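Workshop tips: sorting software for mixed small tools

Set the pick order before tuning anything else. Our planner, Vokden, ranks items by how much of each is hidden, then by handle clearance. Long tools lying parallel should be treated as one group, with the grasp angle shared across it.

Keep the plate pale and matt. Segmentation on a plate close in colour to the bench needs a rim model - fit a circle first, then mask everything outside it. Thin blades give poor depth, so take the knife's position from the colour image and use depth for the handle only. Lower the approach speed to 15 mm/s for the last 8 mm.
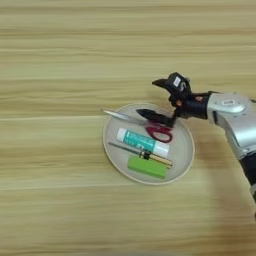

Pui-shan Lam writes that a shared grasp angle fails for her once scissors are in the group, as the planner takes the two loops for separate objects. She merges any two regions of the same colour before ranking.

Merging works if the colour threshold is tight. Save it per tool set, not per bench. Re-run the hand-eye calibration after 388 picks, and log the residual each time. Store the log with the planner settings.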